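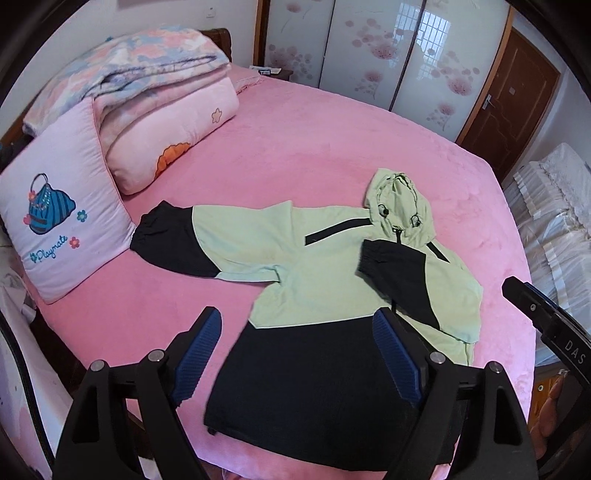 Hooded jacket in mint green and black, laid out flat

Lulteo Wash-In Proofer, 1000 ml
Water repellent for jackets, shell pants and light outerwear

In stock at Durkport. Also sold in a 5 liter can for rental shops and clubs.

Lulteo Wash-In Proofer puts a water-repellent finish back on synthetic outerwear that has started to soak up rain. It goes in the washing machine on a normal cycle and needs no heat to set, so it can be used on garments that say no tumble drying. It is water based and has no added scent or dye.

It treats the whole garment, lining included. For jackets with a thick wicking lining or a fleece back, we suggest the Lulteo Spray-On instead, which only goes on the outside.

What it works on
Nylon and polyester shells, coated rain jackets, windbreakers, softshells, shell gloves and gaiters. Not for down, wool, leather or waxed cotton. We have a separate down wash from Altix on the insulation page.

How to use it
Clean the garment first. Regular laundry detergent leaves a residue that holds water, and proofer put on top of it will be patchy. Use Lulteo Base Wash or plain soap flakes, then run a rinse with nothing added.

Check the detergent drawer. Pull it out and wash off any old powder or softener.

Close all zippers, loosen the drawcords and empty the pockets. Put in no more than 2 garments at a time.

Shake the bottle and pour one capful per garment into the drawer. Heavy parkas take a cap and a half. Run a synthetics cycle at the temperature on the care label, with a slow spin.

Hang to dry, or tumble on low if the label allows it. White streaks on dark fabric mean too much product was used. Wipe them with a damp cloth while the garment is still wet, or rinse again.

Do not use fabric softener in the same load or the next one.

How long it lasts
That depends on wear more than on time. Shoulders and cuffs go first, especially under pack straps. Veronika Vida in our repair room does her own shell every September and touches up the shoulders with spray in between. If water still beads after a shake, the jacket only needs washing.

Proofer will not fix a leaking seam or a coating that is peeling off inside. Knut Wunderlich can look at those if you bring the jacket in - please wash it first.

Details
Contents: 1000 ml
Cap size: 27 ml
Storage: above freezing, cap closed
Shelf life: see the date on the base of the bottle
Bottle: recyclable, cap is separate
Made for Lulteo by Szabó

Shipping and returns
Ships by ground only. Orders placed before noon go out the same afternoon. Unopened bottles can be returned with the packing slip. Opened bottles can't be returned unless they are faulty.

Customer notes
"Did my old rain shell and my son's. Both bead again. The cap is hard to read in a dark laundry room." - Botond Pap
"Works fine, but I had streaks on black pants the first time. Less product fixed it." - Luana Vieira

Questions about a particular fabric go to Yae Oshima at the service desk. Have the care label handy.

Goes with: Lulteo Base Wash, Lulteo Spray-On, Altix seam sealer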